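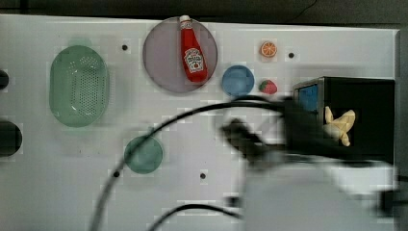

読了時間:約3分

件名:Re: Tollariの卓上キット、評価期間の延長について
日付:2022/05/08

Bavevbergの評価担当です。返信が遅くなりました。

> Tollariの貸出期間を6月末まで延ばせると、代理店のRornuraから連絡がありました。
> 延長する場合、費用は月額400ユーロです。買い取りなら本体一式で2,683ユーロ、
> 玩具の食材セットは別売りとのことです。
> 延長、買い取り、返却のどれにするか、使っている方の意見をください。
> あわせて、Oddssonのグリッパーと比べてどうかも知りたいです。

結論から書くと、1か月の延長を希望します。買い取りの判断にはまだ材料が足りません。

先週までに記録した試行は312回です。課題は食器と食材の片付けに絞り、皿、ボウル、ボトル、バナナなどを天板に散らした状態から始めています。天板が白一色なので物体の検出は安定しています。ただし薄い色の皿は輪郭が甘く出ることがあり、閾値は既定値から下げました。

アームの動作は十分に速いです。速度を上限にすると俯瞰カメラの映像がぶれるので、記録を取るときは7割に落としています。ケーブルの取り回しは改善の余地があります。付属の結束具では余長を吸収しきれません。Rornuraに短いケーブルの有無を問い合わせ中です。

手先カメラについて。近距離の位置合わせには使えますが、ピントは固定で、対象によっては輪郭が柔らかく写ります。圧縮ノイズも指の縁に出ます。設定画面で画質を上げると遅延が増えるため、今のところ標準のままです。

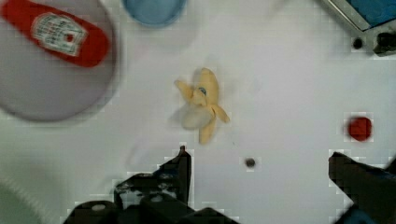

手先カメラの映像。皮をむいた形のバナナと左右の指。

バナナは皮が三方に広がった形のものが難物です。皮の端をつかむと本体の向きが変わるので、把持点は中央寄りに指定してください。自動選択に任せると皮を選ぶことが多いです。ボトルは皿に載ったままでも、胴の部分を狙えば問題ありません。

Oddssonとの比較ですが、指先の交換はOddssonのほうが楽です。工具が要りません。Tollariは毎回ねじを外すことになります。一方、キャリブレーションの手順はTollariが短く、説明書どおりに進めれば初めての人でも迷わないと思います。説明書の日本語版は途中の章までしかなく、残りは英語です。

延長が決まれば、同じ課題を400回まで続けて、そのあと箱への収納を別に集計します。ログは共有フォルダのtollari_evalに置いてあります。把持点の設定ファイルも同じ場所です。

保守契約の見積もりがまだ届いていません。先方と連絡を取っている方、催促をお願いします。

--
Bavevberg 評価担当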